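Saturday diary: the back room at Gestovville

Up early and had toast standing at the sink. Rain until 10, so I left the garden and did the club room, which I had promised to do before the December supper. Took the 802 bus over. The Ura catalogues came to 2 boxes and both went up on the shelf.

The tables needed the most work. Someone had put mugs down with no mats again. The maroon plastic chairs are light enough to shift by the seat, and I would sooner move them than reach over them. The backs have a few faint scratches that don't bother me. The basket stayed on the stool beside the table.
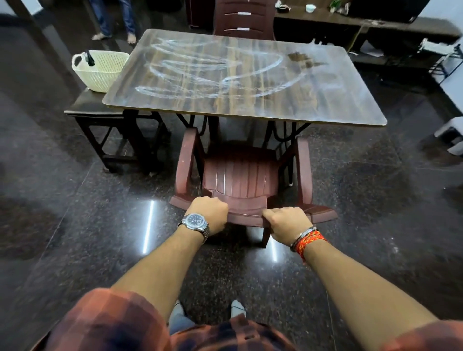 The table, and after

Used the white spray bottle with the dark flowers on it and the maroon check cloth. It's a laminate top with a strong brown grain, and smears are hard to pick out until you get the light on it. I spray down the middle, then press flat with the whole hand and work toward myself. The pale marks on the rim are wear, I think, and I've given up on those. Cloth was bunching, so I folded it again at home and put it in with the towels.

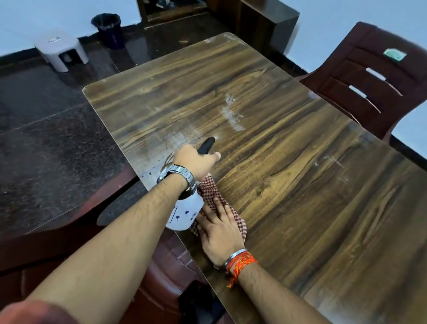 Gestovville Supper Club, Room and Tables

Copied the list into the club book when I sat down. Still to get: a 600 mL refill from Plamis, a new cloth, and felt pads for the stool. Spent 70 cents on the photocopier at Farah and forgot the original in it, so had to walk back. The colour was off on the copies too.

Soup for tea. Bed by nine.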